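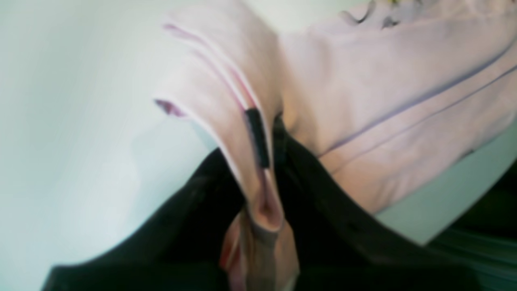 Grotard Small Animal Housing Revises Wire Spacing, Connector Fittings and Parts Numbering Across Hamster, Mouse and Gerbil Range

FLULTETDALE, February 2020

Grotard, a maker of wire and modular housing for small pets, has released a revised specification for its hamster, mouse and gerbil enclosures. The revision covers bar spacing, base tray depth, tube connectors, door latches and the numbering of replacement parts. It applies to all Segers series enclosures leaving the Flultetdale plant from this month and to the Skomgate modular tunnel line.

Bar spacing

Bar spacing on all Segers enclosures is now 7 mm, measured between the inner faces of adjacent bars. The previous specification allowed a wider spacing on the upper level of the two-storey models. Dwarf hamsters and young mice were able to squeeze through the wider gap, and the upper panels have been redrawn to match the lower ones.

The change adds bars to each upper panel and increases its weight slightly. The outside dimensions of the panels are the same as before. A new panel will fit an older frame without modification, and owners of older two-storey models can order upper panels separately.

"The lower panels were already at this spacing, so the tooling existed," said Vlasta Krajčí, design manager at Grotard. "The work was in the corner joints. With more bars per panel the end bar sits closer to the clip, and the clip had to be narrowed to clear it."

Base trays

The moulded base tray has been deepened to allow more bedding for burrowing. Gerbil models carry the deepest tray in the range. The rim profile has not changed, and all current wire tops will seat on both old and new trays.

Trays are supplied in grey only. The coloured trays sold with earlier Segers sets have been discontinued, and remaining stock will be sold as spare parts until it runs out.

The tray wall is marked on the inside with a moulded fill line. Bedding should be kept below the line so that it does not interfere with the wheel or block the lower tube port. Paper-based bedding settles after the first day and may need topping up.

Tube connectors

Skomgate tubes and Segers enclosures have until now used different port sizes, and an adaptor ring was needed to join them. Both lines now use a single port with an inside diameter of 70 mm. The larger bore is intended for full-grown Syrian hamsters, including animals with full cheek pouches.

The connector is a quarter-turn bayonet fitting with 4 lugs. It replaces the push-fit collar, which loosened with repeated cleaning. The fitting can be opened by hand from outside the enclosure. No tool is required.

Older push-fit tubes will not connect directly to the new port. An adaptor, part of the spare parts range, joins one to the other. Grotard advises against using more than one adaptor in a vertical run, as the joint is not rated to carry the weight of tubes hanging below it.

Vertical tubes now have moulded ridges on the inside wall for grip. Existing smooth tubes should be installed on a slope or laid flat.

Door latches

The sprung wire latch on the front and roof doors has been replaced with a sliding bolt. The bolt travels across two bars and drops into a notch when closed. It can be operated with one hand from the outside.

Yuzuki Tamura, who tests latches and wheels for the company, said the old latch met its load requirement but depended on the spring keeping its shape. "A bent spring would still look closed," Tamura said. "The bolt is either in the notch or it sticks out where you can see it."

Latch kits for older doors will be available in October. Each kit contains a bolt, a keeper plate and 5 clips. The kit does not fit doors on models made before the current hinge was introduced. Those doors must be replaced as a unit, and the replacement door is listed under the same model name.

Wheels

Wheel diameter has not changed. The axle on all solid-surface wheels has been fitted with a sealed sleeve to keep bedding dust out of the bearing. The sleeve should not be oiled. Wheels may be washed in warm water with mild dish soap and should be left to dry fully before they are refitted.

Rung-style wheels are no longer included with any set.

Parts numbering

Replacement parts have been renumbered. Under the old system, the same clip could appear under several numbers depending on the enclosure it was packed with. Each part now has one number, and the parts list shows every enclosure it fits. Old numbers will continue to be accepted on orders, and the order desk will convert them.

The new number is moulded into plastic parts and stamped on a tag attached to wire panels. Parts too small to mark, including clips and ramp hooks, are sold in labelled bags.

"Most of the calls we take are from people holding one broken clip and no box," said Severino Paredes, who runs the parts desk. "They should measure the clip end to end and tell us the colour. We can usually work out the rest."

Customers ordering panels should have the width and height of the existing panel ready, measured in millimetres from outer bar to outer bar, along with the number of door openings.

Supply to retailers

Retailers holding earlier Segers stock may continue to sell it. Cartons packed to the revised specification carry a green stripe on the short side beside the model name. Pieter Bakker, distribution manager, said the two versions should be shelved separately where space allows, mainly on account of the change in tube ports.

Display units for Skomgate tubes have been updated with the new connector. Retailers who want to exchange an older display should contact their usual representative before returning it. Returned units must be empty and clean.

Revised assembly sheets are packed with each enclosure. The sheets use line drawings throughout, with written notes in English and French.

About Grotard

Grotard designs and manufactures enclosures, tubes, wheels and replacement parts for hamsters, mice, gerbils and rats. Its plant, warehouse and parts desk are located in Flultetdale.

Media contact: Stijn Aerts, Communications, Grotard, Flultetdale

Parts enquiries: Parts desk, Grotard, Flultetdale. Please include the model name and, where known, the part number.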